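# Omer replacement finger pads, hand-held gripper

Sold per pair, with the adhesive film already on the back. Fits the Omer hand-held gripper tool. Sketberg says the pads also fit theirs. We have tried one Sketberg finger and the pad stood proud of the top edge, so we don't list it.

The maker's leaflet claims 2000 grips per pair. It doesn't say what was being gripped, how hard, or what counted as the end of a pad's life, and when we asked we were sent the same leaflet again. Treat the figure as decoration. A pad is finished when its edge no longer lies flat.

**What to check before you order**

Open the fingers over a plain tabletop and look at the inner faces from above. Pads go at the edge first, usually the top one, where the seam is. The middle of the pad can look scuffed and dull for months and still hold perfectly well, so please don't order on the strength of scuffs.
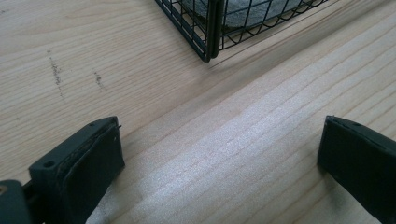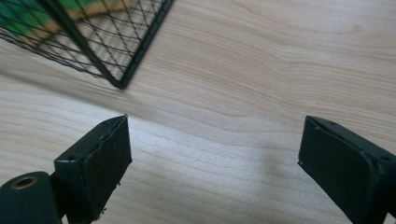
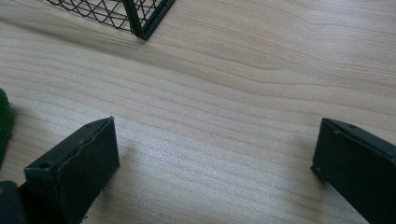 Dark pads on the inner faces, fingers open over bare wood.

**Sadport, June**

We now stock the pads in one thickness only. The thicker version was withdrawn after too many came back, mostly from people who found the fingers would no longer close fully on thin items. If you still have some of the thick ones, use them as a pair. One thick and one standard will pull whatever you pick up to one side.

**Fitting**

1. Take the tool off its lead or battery.
2. Open the fingers as far as they go.
3. Lift the old pad from a top corner with a plastic scraper. A knife will mark the finger, and the new pad will show every mark.
4. Clean the face with alcohol wipes until the wipe comes away clean. Leave it 4 minutes.
5. Line up the top edge first, then press downwards. You get one go at this.
6. Close the fingers on a folded cloth and leave them shut for 7 hours.

The leaflet gives one hour for the last step. We tried that and had a corner lifting the next day. Overnight is easier to remember anyway.

Do both fingers, even if only one looks bad. We know how that sounds coming from the people who sell the pads, but a new face against a worn one grips unevenly and you'll be back at step 1 sooner than you'd like.

**Looking after them**

Brush grit and dust off the faces at the end of the day. A dry paintbrush does it. The cleaning spray sold by Polishchuk does no harm that we could find, and no good either; a damp cloth left the same result for nothing.

Check the screws in the fingers every 100 hours of use. A loose finger rocks very slightly as it closes and rubs the pad along one edge, and people then blame the pad. We did, for quite a while. Nip the screws up by hand and stop there, as the threads don't forgive much.

Superglue under a lifted corner is a common repair. It sets hard, the corner stops giving, and the rest of the pad peels away from it. Double-sided tape will get you through an afternoon.

**Returns**

Unused pairs can come back with the film still on. We can't take back pads that have been stuck down, including ones stuck down crooked. Screws are not included and are listed separately under fixings.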